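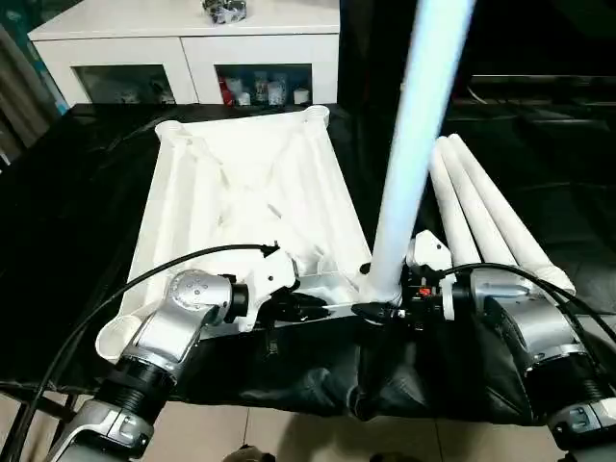 Leg sockets splitting on a plastic stand base
Forum: Flat-pack and small furniture repair
Thread 2737

stallwood_bench
Posted 26/04/2020
I have a square plastic base with a push-fit socket at each corner, sold as the bottom tier of a plant stand under the Nornus name. The uprights are plain tubes. The underside has the usual diagonal ribs and recessed channels, and the corners finish in round cylindrical sockets, as in the photo, where one pole is already upright at the near right corner and three more tubes are lying on the cloth beside it. My question concerns the fit. On mine, two sockets take the tube by hand and the other two stop 10 mm short of the bottom. I used a mallet on one of those and got a hairline crack down the socket wall. Is there an accepted way of seating these, or is the part out of tolerance?

aguirre_fit
Measure before doing anything else. Calipers across the tube end in two directions, then the socket bore in the same two directions. Thin-wall tube goes oval in shipping, and an oval tube in a round socket behaves exactly as you describe.

stallwood_bench
Tubes are round to within what I can read. Two of the bores are tight at the bottom only.

aguirre_fit
Then it is draft. A molded socket tapers so the part will release from the tool, and the last few millimeters are always the tightest. Chamfer the tube end with 200 grit, wipe off the dust, push and twist. No mallet.

ribandchannel
I disagree with the sanding. The taper is where the grip comes from. Take material off the tube and it will seat today and be loose by November. Warm the socket instead. Hot tap water for 30 seconds, dry it, push the tube home, leave it upright until cool.

aguirre_fit
A chamfer does not change the diameter along the length of the tube. It only removes the burr from the saw cut. I did not suggest sanding the whole end.

ribandchannel
You said 200 grit and did not say how far up. People will read that and take off 10 mm.

aguirre_fit
Fair. One millimeter, at the edge, no more.

cesthorpe_shed
Second the hot water, with one caution. Keep the base flat while it cools. I warmed one corner of a similar base, stood it on an uneven floor and the whole square took a twist. It rocks on one diagonal now and shims have not fixed it.

Also check that you have the tubes sorted. On the Nornus stand I had, some tubes had a thicker fitting on one end and some did not, and only the plain end went into the base. I see a thicker white fitting on the end of the rightmost tube in the picture. If your set has those, try the other end before you heat anything.

stallwood_bench
Checked. Mine are all plain at both ends on the bottom tier. The fittings are on the upper set only.

ribandchannel
What about the cracked one?

stallwood_bench
Crack is on the outer wall, from the rim down, not through to the bottom. The tube still holds but I can open the gap with a thumbnail.

aguirre_fit
Drill a very small hole at the end of the crack to stop it running, then fit a hose clamp around the socket. Glue is unlikely to hold if the plastic is polypropylene.

cesthorpe_shed
I would ask for a replacement base first. A clamp works but it fouls the shelf edge on some of these — measure the clearance.

stallwood_bench
Update. Hot water worked on the second tight socket, full depth, no noise. Clamp is on the cracked one and clears the shelf. I have written to the seller for a new base and will post the bore measurements when it arrives.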